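Ticket 507 - Cutting board rocks on counter, juice groove question
Product: Flisto bamboo cutting board
Status: Open (reopened by customer)
Sent to: Grondberg Kitchen Support

Customer, first message

The board I bought from you rocks on my counter. Push down on one corner and the opposite corner lifts. The product page says "stays flat for life." I've had it since August, so life must be shorter than I thought. I would also like to know what the groove is supposed to hold. It looks very shallow to me, and the page calls it "deep."

Grondberg Support

Thank you for reaching out. Bamboo is a natural material and some movement is normal. Please oil both sides with Zisia board oil, let it rest overnight and check again. If the problem continues, let us know what you have tried.

Customer

I doubted this would do anything, but I did it. Bought the Zisia oil, both sides, wiped it off, left the board standing on its edge overnight. Checked at 7 a.m. Still rocks. Second coat the next night, same result. I notice you also sell the oil.

I tried the following too, so please don't send me the list again:

Turned the board over. Rocks less, but still rocks.
Moved it to the kitchen table. Rocks there.
Put a damp dish towel under it. Stops rocking, but a towel would do that for any board.
Laid a metal ruler across the middle. I can see light under one end.
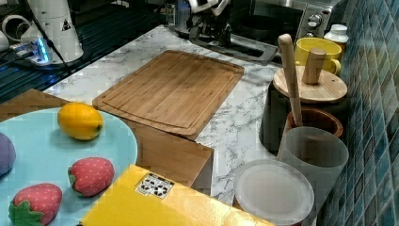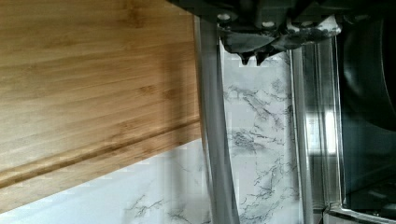

I ran the groove test as well, with a spoon and plain water. It took a few spoonfuls before it started going over the lip on the low side. I don't know if that counts as a pass. Your page has no number for it, just the word "deep," so tell me what the number is and I'll measure again.

Grondberg Support

Thank you for the update. We are sorry to hear the oil did not help. Could you confirm that your counter is level? An uneven surface is the most common cause of rocking.

Customer

The counter is level. I put a Peeters level on it in both directions before I wrote to you the first time. And as I said, it rocks on the table too. I don't believe two surfaces went crooked in the same month.

You also have more than 1,000 reviews on that page and I read a good number of them last night. Several people mention rocking. Each one got the same reply about oil.

Grondberg Support

We understand your frustration. We can offer a set of rubber corner feet at no cost, or a replacement board. Please note that the replacement would come from current stock.

Customer

Is current stock the same batch? If it is, I'm not sure what I gain besides another box. Feet would also mean I can't use the second side, and the page sells it as a two-sided board.

I'll take the replacement if somebody puts a ruler across it before it ships. Otherwise I want the refund. Please leave this ticket open until I've had the new one on the counter for a month.

Internal note: customer declined feet. Batch question passed to the warehouse, waiting on reply. Do not auto-close.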